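# Stenuner Parallel Gripper, Wrist Camera Bracket Included

If you've been shopping for a gripper that can pick up something long, thin and a little floppy without squashing it, pull up a chair, this page is for you! We make the Stenuner for small shops and labs running two arms over one table, and artificial flowers are our favorite way to try it out (stems for the grip, petals for the nerves).
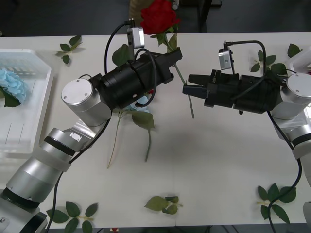
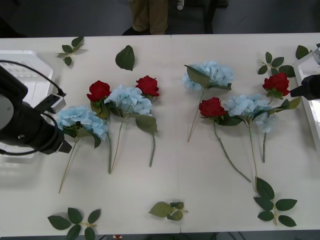
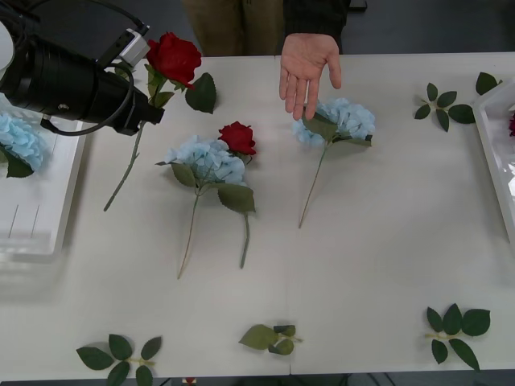 *Flower sorting bench: roses and hydrangeas on the white table, loose leaves left around them.*

## How we compare grippers

Ilgın Kocabaş set up our stem trial in July, and she is a stickler, bless her. Each gripper gets the same flowers, the same table and the same controller, and a pick only counts if the stem goes up and stays up until it's over the tray. We ran 3000 picks in all, split evenly between the Stenuner and our older Flonance gripper. The Stenuner got 1112 of its picks on the first try. The Flonance did worse, mostly on the hydrangeas, where the head is heavy and the stem likes to roll away from the fingers.

Muammer Şimşekoğlu still prefers the Flonance for boxes and blocks, and we happily keep selling it for that. If your parts are chunky and stiff, save your money and buy the older one.

## What comes in the box

- One gripper with fingers fitted
- 2 spare finger pads
- Camera bracket and screws (camera sold separately)
- Cable ties, plenty of them

## Good to know before you order

Leave more slack in the camera cable than you think you need, then turn the wrist through its full travel by hand before powering up. The bracket fits the Endent camera with no changes. For the Avcı controller, please ask us for the adapter cable when you order, as it ships separately and we hate to see anyone waiting on a cable.

Not sure which gripper suits your parts? Send us a few and we'll gladly run them on our own table, then write back with what worked and what didn't.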